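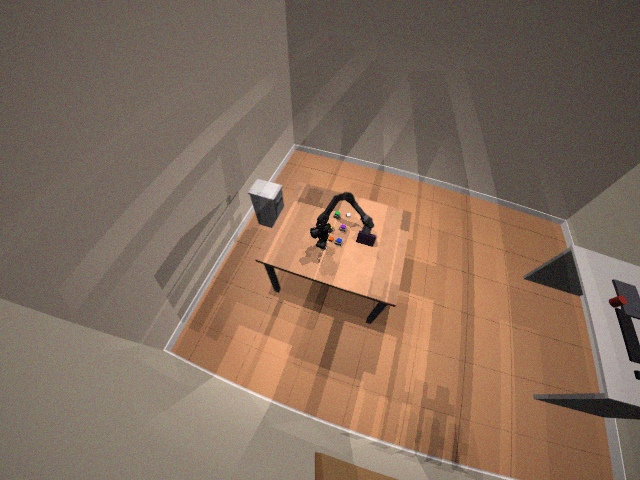
Luz e sombra no chão e em cima da mesa. Imagem feita em computador.

Porque é que a tua sombra muda de tamanho?

Olá! Hoje vamos falar de uma coisa que anda sempre contigo e não pesa nada: a sombra.

O que é uma sombra?

A luz viaja em linha reta. Quando encontra uma coisa que não a deixa passar, por exemplo uma árvore, um gato ou tu, a luz fica parada ali. Atrás dessa coisa fica um lugar com menos luz. Esse lugar é a sombra.

As coisas que não deixam passar a luz chamam-se opacas. O vidro limpo da janela deixa passar quase toda a luz e chama-se transparente. Há também coisas que deixam passar só uma parte, como o papel vegetal. Essas são translúcidas e fazem uma sombra fraquinha.

Sombra comprida, sombra curta

De manhã cedo, o Sol está baixo no céu. A luz dele chega de lado e a tua sombra fica muito comprida, mais comprida do que tu! Ao meio-dia o Sol está mais alto e a sombra encolhe. À tarde ela cresce outra vez, mas para o outro lado.

O Sol parece andar no céu, mas é a Terra que roda. Nós rodamos com ela e não sentimos nada.

Na aldeia onde eu cresci, a minha vizinha Ljubica Kneževič sabia a hora de almoço pela sombra da chaminé. Quando a sombra chegava ao poço, ela chamava os filhos. No inverno a sombra era mais comprida e chegava lá a outra hora, e por isso ela tinha duas pedras no chão, uma para o verão e outra para o inverno.

O relógio de sol

Há muitos séculos, as pessoas já usavam a sombra para medir o tempo. Um relógio de sol tem um ponteiro que não se mexe. Só a sombra dele é que se mexe. De noite, este relógio não trabalha, e com nuvens também não.

Faz a tua experiência

Precisas de um lápis, um bocado de plasticina, uma folha grande de papel e um dia com sol.

Põe a folha no chão, num sítio onde dá o sol toda a manhã. Espeta o lápis na plasticina, bem direito, e coloca-o no meio da folha. Às 9 horas, desenha uma linha por cima da sombra e escreve a hora ao lado. Faz o mesmo às 10, às 11 e ao meio-dia. Não mexas na folha entre uma linha e outra!

Depois mede as linhas com a régua. Em setembro, a minha aluna Špela Radonjić mediu 23 centímetros na primeira linha, e a última era bem mais curta.

Atenção: nunca olhes diretamente para o Sol, nem com óculos escuros. Faz mal aos olhos. Para esta experiência só precisas de olhar para o papel.

Palavras novas

Opaco: que não deixa passar a luz.
Translúcido: que deixa passar uma parte da luz.
Transparente: que deixa passar quase toda a luz.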